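From the Torton kitchen: the great lid reunion

Hello again, neighbors! I promised last time that I would finally write about the container cupboard, and a few of you (you know who you are) have been asking whether I chickened out. I did not. I put on a podcast, pulled everything out onto the floor and sat down in the middle of it with a cup of coffee that I then forgot to drink.

If your house is anything like mine, you have one deep cupboard where all the plastic goes, and you open it with one hand ready to catch whatever falls out. Ours had tubs from three different kitchens in it, plus a few that I'm pretty sure belong to Manee Nuchit and came home with us after the spring potluck. Manee, they're washed and waiting by the door!

So this is what I did. Every base had to find its lid, and I mean really snap on, all the way around, no "close enough." Anything without a partner went into a paper bag in the hall for 30 days, in case the other half turned up in the car or at somebody's office. Then the bag goes, no peeking.

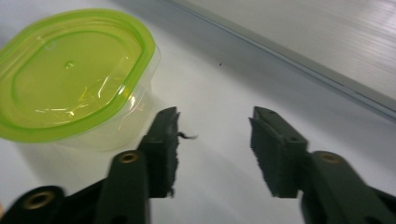

Clear bottoms won, hands down. I used to love the solid-colored ones, but I can't tell you how many times I've opened one hoping for curry and found half an onion. With a clear base I can see what's for lunch from across the kitchen. And I've come around to bright lids too — a lime green one is very hard to lose at the back of the fridge, even for my husband.

Now, storing them. Oranuch Nilsuwan swears by keeping each lid on its own base, and if you have the shelf space, go for it, it's lovely. I don't, so my bases are nested by shape, ovals with ovals, and the lids stand up on their edges in an old dish rack. It looks a bit silly but I can grab one without starting an avalanche.

A word about smells, too, because Samran asked. I leave a spoonful of baking soda and some warm water in the stinky ones overnight, then rinse and let them dry with the lid off. Tomato stains I've given up on. Put them in a sunny window if you like, it helps a little, or just call that one the spaghetti tub and move on with your life.

We'll have a lid swap table at the November supper, so bring your orphans and see if they find a match. I have up to 8 to contribute, depending on what turns up in the car.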